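Open Day at the Awwad Theater, Ivmont
Filed under: Road Trips, Stages and Shows

For many years I wanted to see the Awwad Theater from the other side of the curtain. I was there two times as a normal visitor, both times high up in the balcony, and both times I looked more at the ceiling than at the actors. So when I read that the house would open its doors for one day, with the stage, the workshops and the dressing rooms included, I asked Dalia Kettani if she would share the driving with me. She said yes before I had finished the question.

From our home it is 747 kilometers to Ivmont. We slept one night in Surgate, in a small hotel behind the bus station where the breakfast starts only at eight. If you want to be early at an open day, do not sleep in this hotel. We arrived when the line was already going around the corner of the building, and we stood in it for most of an hour. The entrance was free, but the backstage tour cost four dollars and they took only cash.

The date was Thu 15 April, a working day, and I had expected mostly retired people. I was wrong. There were school classes, a choir in matching scarves and many parents with babies.

Our guide was Vasanthi Kurup. She has worked in the lighting department for most of her life and she speaks very softly, so the people at the back of the group were always asking the others what she had said. She took us first to the auditorium. It has 937 seats, and the ones under the balcony are narrower than the others. I had felt this already in my knees on my last visit, but in my memory it was the fault of my coat.

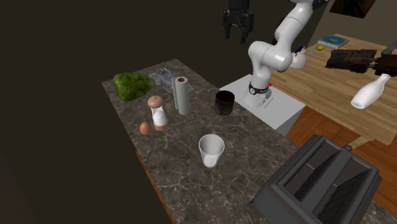
Lettuce, an egg and paper towels on the marble counter.

From the auditorium we went through a low iron door and were suddenly on the stage. It leans toward the audience, much more than you would think from your seat. Dalia put a pen on the floor and it rolled away to the footlights, and a small boy ran after it. Vasanthi told us that dancers who come from other theaters need some days to get used to this slope, and that one company asked for a flat floor to be built on top of it. I tried to walk backward, as she suggested, and I did not like the feeling at all.

The part that I enjoyed most was the fly tower. Half of the ropes are still pulled by hand, and they let us try one, with gloves. A painted forest came down, rather crooked, because the man beside me was pulling faster than I was. The painter of this forest is Houda El Ouafi, and she was sitting at a table by the wall with her brushes and her color samples. I asked her how she makes leaves which look correct from the last row. She answered that she does not paint leaves, she paints the dark places between them. Close to the cloth I saw only brown and black spots. Then I walked to the other side of the stage and there was a forest.

After that came the costume store, which was too warm and too full, and we could not stop long enough to read the labels. I would have preferred smaller groups. There was also a talk about the history of the house, but it began at the same time as our tour and was not repeated. The printed program did not mention this. I had to buy the booklet instead, and it is good, with old posters and a floor plan from the time when there was a restaurant upstairs.

At four o'clock Tunum played in the foyer. They are a trio with two violins and a large drum, and the stone floor made them very loud, but nobody wanted to leave. We stayed on the stairs until the end.
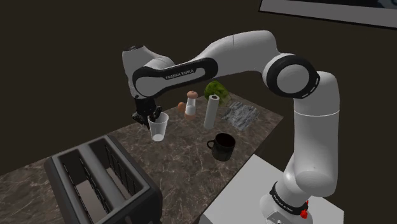
Jomar Sarmiento, who read my first notes, wrote back that I was unfair to the balcony, and that in his opinion the third row up there has the best sound in the whole building, better than the expensive seats downstairs. He also told me to ask for the side staircase next time, as it is never crowded. I promised him to try both things.

Some practical points if you want to go. The parking lot behind the theater is closed on open days, so leave the car at the river and walk. The café has soup and cake, but the soup was finished when we came out of the tour. Wear shoes that hold well on smooth wood. The places on the backstage tour are limited to 600 for the day, and you choose your time at the desk on the left of the entrance.

The next open day is planned for December, with the winter show already on the stage. Dalia wants to come again, and Ismail Alaoui has asked for the third seat in the car. I have already written to another hotel in Surgate, one with breakfast from six.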